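Demonstrationen mit Handgreifern aufnehmen: Anleitung für die Küche

Stand: 11. März 2024

Wer die Projektseiten zu Flollau oder Clallham gelesen hat, könnte glauben, man drückt jemandem zwei Handgreifer in die Hand, lässt ihn einen Nachmittag lang Besteck sortieren und hat danach einen brauchbaren Datensatz. Ich halte das für Werbung. Ein großer Teil dessen, was bei uns in der ersten Runde zusammenkam, taugte höchstens zum Wegwerfen. Die folgenden Schritte beheben nicht alles, aber sie verringern den Ausschuss.

Was Sie brauchen

2 Greifer mit Kamera, frisch kalibriert
einen Tisch, um den man herumgehen kann
Besteck, Essstäbchen und einen Besteckhalter
eine Person, die nebenher Protokoll führt

Schritt 1: Aufgabe festlegen

Schreiben Sie in einem Satz auf, wann eine Demonstration fertig ist. »Tisch aufräumen« reicht nicht. »Löffel, Kelle und Stäbchen stecken im Halter, beide Greifer sind offen« reicht. Wenn zwei Leute den Satz verschieden auslegen, wird das Modell es auch tun.

Schritt 2: Ausgangslage variieren

Legen Sie die Teile vor jedem Durchgang anders hin, auch unbequem. Die meisten Leute bauen nach kurzer Zeit immer wieder dieselbe Anordnung auf und merken es nicht. In der Dudov-Sammlung lag der Löffel fast immer rechts, und entsprechend griff die gelernte Steuerung später nach rechts, egal wo er lag.

Schritt 3: Greifen und halten

Fassen Sie Löffel am Stiel und schließen Sie die Backen ganz, bevor Sie anheben. Langsam, aber ohne Pausen: Jedes Zögern wird mitgelernt. Der andere Greifer bleibt über dem Tisch, auch wenn er gerade nichts zu tun hat.

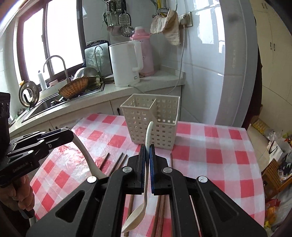

Löffel am Stiel gefasst, Kelle und Stäbchen auf der karierten Decke, hinten der Besteckhalter.

Glänzende Tischdecken sind ein Streitpunkt. Tănase empfiehlt matte Unterlagen, weil Reflexe die Positionsbestimmung stören können. Ich würde beides aufnehmen. In echten Küchen liegt nun einmal, was dort liegt, und ein Modell, das nur auf grauem Filz funktioniert, hilft keinem.

Schritt 4: Aussortieren

Planen Sie bis zu 80 Durchgänge pro Sitzung, danach werden die Bewegungen schlampig. Sehen Sie die Aufnahmen noch am selben Tag durch. Verwerfen Sie alles, bei dem die Kameraposition springt oder eine Hand ohne Greifer nachhilft. Missglückte Griffe mit anschließender Korrektur behalten Sie, aber getrennt markiert.

Schritt 5: Nachrechnen

Oft heißt es, 600 Demonstrationen genügten für so eine Aufgabe. Mag sein, in der Küche, in der sie entstanden sind. Halten Sie eine zweite Küche komplett aus dem Training heraus und testen Sie nur dort. Fällt die Erfolgsquote ab, haben Sie vor allem Ihre eigene Arbeitsplatte auswendig lernen lassen. Unsere Vergleichswerte aus der zweiten Küche kommen im Mai auf diese Seite, auch wenn sie schlecht ausfallen.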